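Recording a two-arm packing task by remote control

Part two of the Ollier bench notes. Part one covered fitting the arms to the rail and setting the joint zeros. These pages assume that both follower arms home cleanly and that the leader pair is connected to the recording machine.

The task is packing canisters into a perforated basket. At the start of an episode three canisters are in the basket and two are on the table at the front. The operator works both leaders, and the followers copy them. An episode is complete when all five canisters are in the basket and both grippers are open and clear of it.
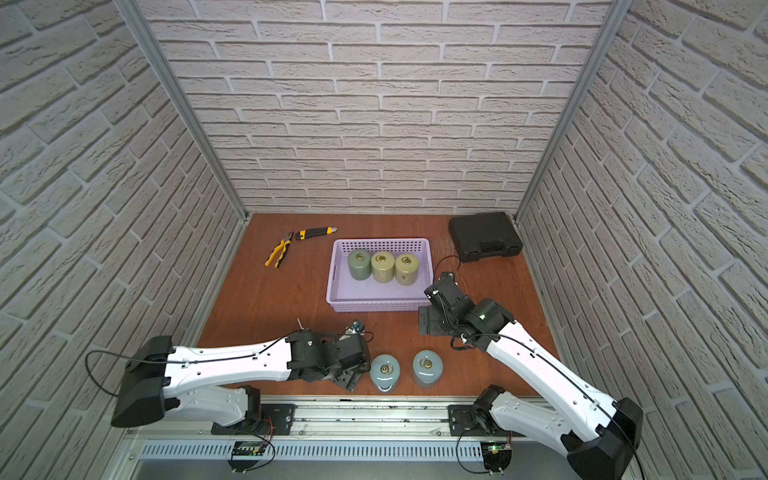

Govcombe, March

Setting the start position

Put the basket in the centre of the back half of the table, with the three canisters along its rear side and the front half free. Stand the other two side by side at the front between the arms, with a small gap. Shift the pair by up to a finger's width from one episode to the next, and turn the lids so that the rings do not always face the same way. Do not move the basket during the first 30 episodes. After that, vary it in the same way as the canisters.

The pliers, the knife and the black case stay at the back of the table in every recording. If one of them has to be used, put it back before carrying on. A tool that is present in half the set and missing from the other half will cause trouble in training.

Home both followers, then bring the leaders to the matching pose before enabling the link. Petridis, the recording program, refuses to enable if any joint differs by more than 4 degrees. Correct the leader by hand. Do not raise the limit.

Checking the wrist camera

Open the wrist stream and lower the arm towards the front pair. Both lids should be in view with the fingers at the bottom of the picture, and at least part of the basket should show behind. If the basket is missing altogether, the camera bracket has slipped; slacken the two screws, tilt it and repeat. Reflections on the glaze and the table are acceptable provided the edges of the lids can still be made out.

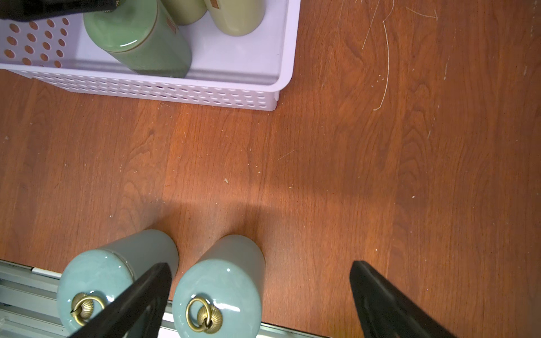
Recording

1. Start the episode in Petridis and wait for the tone.
2. Open the gripper wider than the canister before descending. The fingers go down either side of the body. Do not pick up by the ring, which swings.
3. Close slowly until the leader trigger meets resistance, then hold. Squeezing harder only heats the servo.
4. Lift clear of the basket rim before moving sideways.
5. Lower into the free half, open, and withdraw straight up.
6. While one arm is in the basket, park the other beside it. Crossed forearms end the episode.
7. Press stop only when both arms are still.

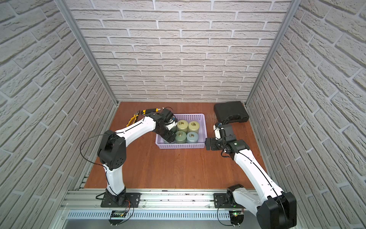 Left gripper in the basket, right gripper held off to the side.

Keep fumbled grasps that were recovered smoothly. Delete episodes with a collision, a toppled canister or a pause of more than a few seconds. From 200 recorded on the Astness bench we kept 147. Most of the rejects were pauses, nearly all from the first session.

Clipped cables should be checked at each break. The loop behind the left elbow works loose first. Replay one kept episode with the table cleared of canisters before shutting down, and compare the final joint values with the log. Part three deals with trimming and export.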